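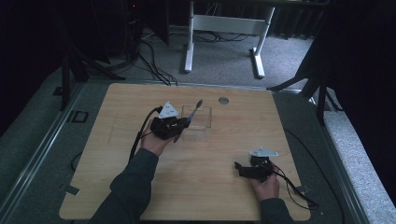
Lista de comprobación: línea de bufé, menaje de exposición y equipos de mantenimiento en caliente
Aplicable a salones, zona de desayunos y montajes exteriores
Revisión de noviembre

Rellenar una hoja por línea de bufé y por servicio. Marcar C (conforme), NC (no conforme) o NA (no aplica). Toda NC lleva comentario y acción. Las hojas se archivan en el office, carpeta de Vikthorpe.

Línea inspeccionada: salón principal, bufé de almuerzo
Comensales previstos: 600
Inicio de la inspección: dos horas antes de apertura

1. SUPERFICIES Y MESAS DE SOPORTE

1.1 Mesas niveladas, patas bloqueadas, sin balanceo con carga. C
1.2 Tableros sin astillas ni cantos levantados. C
1.3 Faldones fijados con clip, sin tocar el suelo en zona de paso. NC
Comentario: faldón del módulo de postres arrastra por el lado de cocina. Riesgo de tropiezo con carro. Acción: recoger y fijar con dos clips adicionales antes de apertura. Corregido durante la inspección.
1.4 Paso libre entre línea y pared suficiente para carro de reposición. C

2. BANDEJAS DE EXPOSICIÓN

2.1 Bandejas metálicas de acabado espejo: sin picaduras, óxido superficial ni restos de pulimento. C
Comentario: dos unidades con rayado fino en el fondo. Admisibles para fruta entera y bollería envasada. No usar con alimento cortado hasta valoración.
2.2 Bordes acanalados limpios en el valle de la acanaladura. NC
Comentario: residuo seco de glaseado en varias rectangulares de la serie Naveo. El túnel de lavado no alcanza el valle cuando la bandeja entra plana. Acción: prelavado manual con cepillo de nailon y carga inclinada en cesta. No emplear estropajo metálico.
2.3 Bandejas de melamina sin fisuras ni pérdida de esmalte. C
2.4 Soportes elevados con tope antideslizante en los cuatro apoyos. NC
Comentario: falta un tope en el soporte alto de quesos. Retirado de servicio. Solicitar recambio a Widell con referencia de diámetro, no de modelo; el último pedido llegó con la medida antigua.
2.5 Bandejas apiladas en seco, con separador. C

3. EQUIPOS DE MANTENIMIENTO EN CALIENTE

3.1 Chafing dishes con nivel de agua correcto antes de encender. C
3.2 Tapas abatibles: freno operativo a 90 grados. NA
Comentario: esta línea monta tapa suelta. Comprobar que hay portatapas junto a cada unidad. Presente en todas.
3.3 Baño maría eléctrico Zeng, potencia nominal 2,000 W: cable sin cortes, clavija sin decoloración, conectado a toma propia. NC
Comentario: conectado a regleta compartida con la lámpara de trinchado. Acción inmediata: pasar a toma de pared. Realizado. La regleta queda fuera de la sala.
3.4 Temperatura en el centro del producto al colocarlo en línea: 70 °C o superior (límite interno). C
Comentario: medida con sonda en guiso, arroz y verdura. El arroz alcanzó el límite en la segunda lectura, tras remover. Anotar siempre la lectura más baja.
3.5 Combustible en gel: latas enteras, con tapa de extinción disponible. C
3.6 Distancia entre llama y faldón conforme a la ficha del montaje. C

4. EXPOSICIÓN EN FRÍO

4.1 Placas eutécticas congeladas y rotadas. C
4.2 Vitrina refrigerada: junta de puerta completa, desagüe libre. NC
Comentario: agua acumulada en la canaleta posterior. Desagüe obstruido por etiqueta. Limpiado. Repetir comprobación a media hora de servicio.
4.3 Hielo de exposición de uso alimentario, con bandeja de drenaje bajo rejilla. C
4.4 Mariscos y lácteos separados por módulo. C

5. UTENSILIOS DE SERVICIO

5.1 Una pinza o cuchara por recipiente. C
5.2 Pinzas con muelle firme y puntas alineadas. C
5.3 Mangos fuera del alimento, con reposacucharas. NC
Comentario: las cucharas cortas se hunden en las fuentes hondas de ensalada. Sustituir por mango largo. Las cortas, solo para salsas.
5.4 Utensilios identificados para oferta sin gluten, almacenados aparte. C
5.5 Recambio limpio disponible para cambio a mitad de servicio. C

6. PROTECCIÓN E INFORMACIÓN

6.1 Pantallas de protección fijadas y sin roturas. C
6.2 Cartelas de alérgenos presentes y coincidentes con el plato expuesto. NC
Comentario: la cartela de la crema fría no recoge el apio incluido en la receta vigente. Retirada e impresa de nuevo. Revisar también la versión del archivo; la impresora de sala conserva la plantilla anterior.
6.3 Platos limpios en dispensador, boca abajo o cubiertos. C

7. RETIRADA Y LAVADO

7.1 Producto expuesto sobrante desechado según procedimiento. C
7.2 Bandejas enfriadas antes de entrar al lavado. C
7.3 Secado completo con paño de microfibra en las piezas de acabado espejo. C
Comentario: siguen apareciendo marcas de cal. Consultar dureza del agua y estado del descalcificador. No subir la dosis de abrillantador mientras tanto.
7.4 Menaje dañado separado en cubeta roja y registrado. C

PENDIENTES AL CIERRE

Tope del soporte de quesos: pedido a Widell sin emitir.
Valoración de las dos bandejas rayadas: antes del próximo montaje.
Plantilla de cartelas: borrar la versión antigua en el equipo de sala.
Bandejas Naveo: incluir el prelavado con cepillo en la ficha de fregadero.
Descalcificador: lectura pendiente.

Resultado de la línea: apta para servicio con correcciones efectuadas. El punto 4.2 se vuelve a firmar tras la segunda comprobación.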